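Pre-run software check, two-arm tabletop cell, build 818
Filled in by Freya Nuttall, read over by Clive Sugden before the afternoon block

Marks: [x] fine, [~] fine with a comment, [ ] still open. Please write the comment even when it feels too small to bother with. I have gone back to Derek's little notes from Mistley more times than I can say, and it was nearly always the small ones I wanted!

## Before the control stack comes up

- [x] Build number on the console matches the sheet. Both say 818.
- [x] Config folder is clean, no local edits. Reece had left one of his own in there (the gentle gripper profile, which I like very much), so I moved it to his branch and told him over lunch.
- [~] Both arms report the same clock. They do now, but the left one took two restarts of the time service to come round. If it happens to you, wait for the green line in the log before you try again — I was impatient the first time and only made it slower.
- [x] Emergency stop pressed and released by hand, and the software saw it both times. Please do press it with your own hand. The button on the screen tests a different piece of code altogether.

## Control

- [x] Joint limits loaded from file, and the numbers read out loud by one person while the other follows along on the printed page. It feels silly for the first minute, I know.
- [x] Speed cap set to the slow setting for the first pass.
- [~] Watchdog drops the motors out when commands stop. The limit is set to 2,000 milliseconds, and I would dearly love to see that come down. Clive agrees in principle, but the Sivska bridge still stalls now and then when it writes its logs, and a shorter limit would have us stopping all day. Left as it is for this block, with a ticket open.
- [x] Gripper force limit read back from the device itself, not only from the settings page.
- [ ] Collision check between the two arms. It passes in simulation, all 13 poses. I haven't signed it for the real cell yet, as the model of the left arm still has the old gripper shape on it. Evie has the new mesh and is going to swap it in. Until then, move one arm at a time, please, and keep the other parked.

## Perception

- [x] Head camera calibration reloaded and the overlay looked at by a person. The drawn corners of the table should sit on the real corners. Mine did, very nicely.
- [~] Table plane fit. Good, with a wobble. The patterned tops give the fitter plenty to hold on to, but with two tables of the same pattern in view it has, on one occasion, chosen the wrong one. Look at the plane ID before you go on. The main table should come up as zero.
- [~] Shiny things. Steel bowls and spoons are the hardest items on our list for the depth code, and you will see holes in the cloud over a polished rim. Derek's fill-in filter is switched on. It does a decent job on the bowl and a poorer one on the spoon, where it likes to make the round end fatter than it is. If the spoon comes out looking like a ladle on the viewer, turn the filter down one notch and take a fresh cloud.
- [x] Background mask covers the cabinet, the television and everything standing along the top. Without the mask the object finder gets very excited about the figurines and offers them all up as things to grasp. We had a lovely list of proposals one morning, none of them any use to us.

## Planning

- [x] Start and goal poses loaded for the spoon-and-bowl set.
- [x] Planner falls back to a stop when it finds no path. Tested by asking for a pose well under the table, which it very properly refused.
- [~] Retries limited to 3. The setting is right, but the counter doesn't go back to nothing after a success, so the fourth good run of the day can be turned down for no reason you can see. Restart the planner between sets for now. Reece knows, and is a bit sore about it, so be kind.
- [~] Cables as keep-out zones. This is the one I would ask everybody to slow down over. The planner knows about the arm and the table, and it knows nothing whatever about the cables unless you draw them in. There is the loop that comes off the top of the gripper, the run down the side of the arm past the table edge, and the one on the floor going over toward the legs of the left table. I drew a box around each of them with plenty to spare. The box for the loop has to be tied to the gripper link and not to the world, or it will stay behind when the arm moves, and you will be protecting a patch of empty air.
- [x] Spoon orientation in the planner viewer compared with the arm itself, bowl end up, near the steel bowl. Look at the arm as well as the screen.
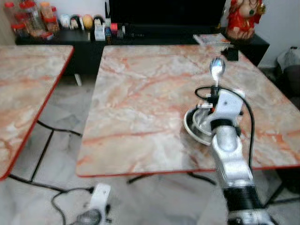 ## Sign-off and things carried over

Cleared for single-arm runs at slow speed. Two-arm runs wait for Evie's mesh and a second go at the collision check, and the watchdog ticket stays with Clive. Greenwood would like a copy of the finished sheet, and Grandcombe only wants the open items, so I will send those over once Derek has had his look at the filter settings.

F. Nuttall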